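Trasden Opens Orders for Hand-Held Gripper Kits, With Purchase and Lease Terms for Small Labs

DRIMMONT, January 18, 2018 – Trasden today began taking orders for its hand-held gripper kits, which research groups and automation teams use to record manual tasks before they commit to buying robot arms. The kits can be bought outright or leased by the semester, and the first shipments are planned for August.

The company is aiming the offer at buyers who have a fixed equipment budget and a long list of tasks they would like to automate. A kit consists of the gripper body, a camera mount, a set of printed marker cards and a carrying case. It needs no safety fencing, floor anchors or dedicated power supply, so those lines can be left out of a first-year budget.

"Most of the purchase requests we see start with the arm," said Azucena Robles, director of equipment planning at Trasden. "The arm is the biggest number on the page, so people want to settle it first. We would like them to spend a few months recording the work and then decide what reach and payload they need to pay for."

Terms

Kits are sold singly or in sets. Orders of up to 35 kits will be filled from the first production run of 300. Larger orders will be scheduled separately and confirmed in writing. A leased kit may be returned at the end of any semester or converted to a purchase, with 70 percent of lease payments credited toward the price.

Replacement finger pads, marker cards and mounting screws are stocked as spare parts and priced individually. Trasden recommends that buyers set aside money for finger pads in the same budget year as the kit. Pads wear fastest in work with rough fabric, cardboard and unfinished wood.

Training is quoted as a separate line so that it can be charged to a different account where a purchasing office requires it. One session covers up to eight operators and takes a day. Sites with their own trainer can skip it.

Planning worksheet

Along with the kits, Trasden is releasing a planning worksheet written with Ostapchuk, an engineering consultancy that advises universities and light manufacturers on equipment purchases. The worksheet asks buyers to list their tasks, the objects handled in each one, the space where the work is done and the number of recordings they expect to make. Ostapchuk suggests planning for 200 recordings of each task before any comparison of arms.

Clothing and other soft goods have their own page in the worksheet. Cloth folds, slips and changes shape in the fingers, and groups working with it tend to need more recordings and more spare pads than groups handling boxes or bottles. The page has separate entries for hangers, racks and rails, with space to note the height of each and the clearance around it.

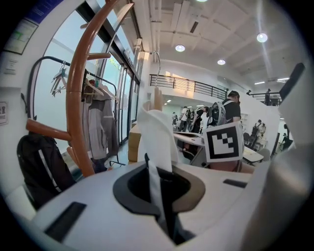 Buyers are also asked to note whether they will record in a closed room or in shared space. Shared space costs less to book but calls for a plan for foot traffic, changing daylight and storage at the end of the day. The worksheet has a column for each, and a line for the hours when the space is free.

A second part of the worksheet, covering the arm itself, will follow under the name Trilosura. It will take the task list from the first part and turn it into a set of requirements that can be attached to a request for quotes. Trilosura will be free to kit owners and lease holders. Trasden does not sell arms and takes no commission on them.

Ordering

Quotes are available from the Trasden sales office in Drimmont and remain valid for one budget quarter. Purchase orders from public institutions are accepted without a deposit. All other orders require a deposit when placed, refundable until the kit ships.

About Trasden

Trasden makes hand-held recording tools and accessories for robotics research and automation planning. The company is based in Drimmont, where it designs, assembles and repairs its products.

Media contact: Azucena Robles, Trasden, Drimmont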